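Section 2. Setting Up the Tralari Scoreboard for a Match

Read this section before the first home game of the season. The steps apply to the Rondar console with the Tralari display board. If your club still has the Clatetti board, the wiring is the same but the menus differ.

1. Switch on the display board at the wall and wait for the four dashes.
2. Switch on the console. Hold MODE until the sport list appears.
3. Choose GAELIC for football or hurling. Goals and points are then kept in separate columns and the total is worked out by the board.
4. Enter the console code. It is 1777 on all new units.
5. Press HOME +1 and check that a point shows on the left side of the board. Press CLEAR.
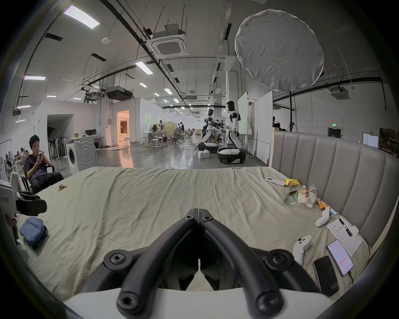

White remote control on the sheet, with snack packets beside it.

Note: Change the code before a championship match. Codes from 1000 upward are accepted.

Setting the clock

6. Press CLOCK, then pick the half length. League and championship settings are stored separately.
7. Choose COUNT UP if the referee keeps the official time on the field. Most county boards ask for this.
8. Press START at the throw-in. The clock does not stop for injuries unless you press HOLD.

Caution: Do not press RESET at half-time. It wipes the score as well as the clock. Use NEXT HALF.

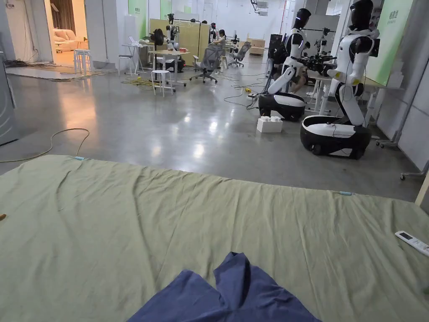

9. After NEXT HALF, check that the first-half score is still on the board before the teams come back out. If it has gone, enter it again from the scorer's sheet using EDIT.
10. For extra time, press NEXT HALF again and enter the shorter period by hand.

Correcting a score

If a goal is waved off, press EDIT, pick the team, and press GOAL -1. Wait for the umpires' flag before you change anything. The board keeps the last 678 entries, and you can print them from the LOG menu after the final whistle. 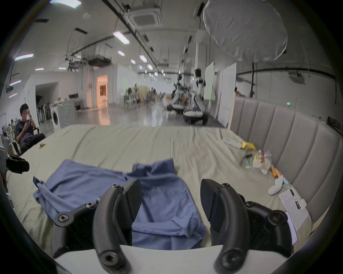 Rachid Farouk writes that at the Engelbrecht ground he leaves a disputed score on the board until the referee has spoken to the umpires, then makes one correction, as changing it twice confuses both benches.

Error E2 means the console has lost the board. Keep the score on paper, move the console closer to the board, and repeat steps 1 and 2. The score comes back when the link does.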